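We use cookies to remember your preferences. By continuing to read this blog you agree to our use of cookies. Accept | Manage settings

What I'm asking for in March

February 1, 2023

The budget request for the next round of equipment is due in March, and I've been putting it off. I'm writing it out here first, partly to get my own thinking straight and partly for the few people who wrote after my last post asking how a small group plans for this sort of thing.

We have 68 kitchen tasks on the list. Most of them are ordinary: open a door, move a plate, put a bowl away. We collect the demonstrations with handheld grippers, and at the moment there are 4 pairs. On paper that's enough. In practice one pair is always waiting on a part, and a second is usually on the bench with a sticky finger.

Rochelle Wihongi, who signs off on our spending, wants to know why I'm not asking for another arm. An arm takes up most of a year's money and then needs a cell, a computer and somebody to look after it. For the same amount I can have more handheld pairs, spare fingers and printed cubes, and still have some left over for furniture and appliances.

I got two quotes. Coltau is cheaper per pair but sells the fingers only as a full set. Prins will sell single fingers and says the lead time is roughly 30 days. I've gone with Prins in the draft. Dronov also offered a lease, but you have to commit to 4 years and I don't know what we'll be doing in 4 years.

The other line is props. Last year I left them out altogether and paid for it out of consumables, which made a mess of the spreadsheet. Plates, placemats, tablecloths and a second microwave add up. I want different models with different door handles, so I've put in for second-hand ones and left a bit for electrical testing and tagging.

I've also added a small amount for cable covers and labelled storage tubs. It's dull stuff, but it was cut last time and I missed it all year.

Still to sort out: whether the Vudotard software licence comes from our budget or the department's. If it's ours, one pair of grippers comes off the list. I've emailed twice and will try phoning.
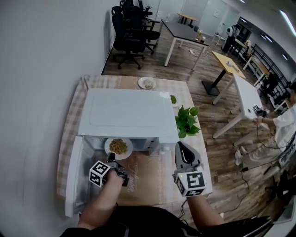
Handheld grippers at the microwave, with a plate of food inside.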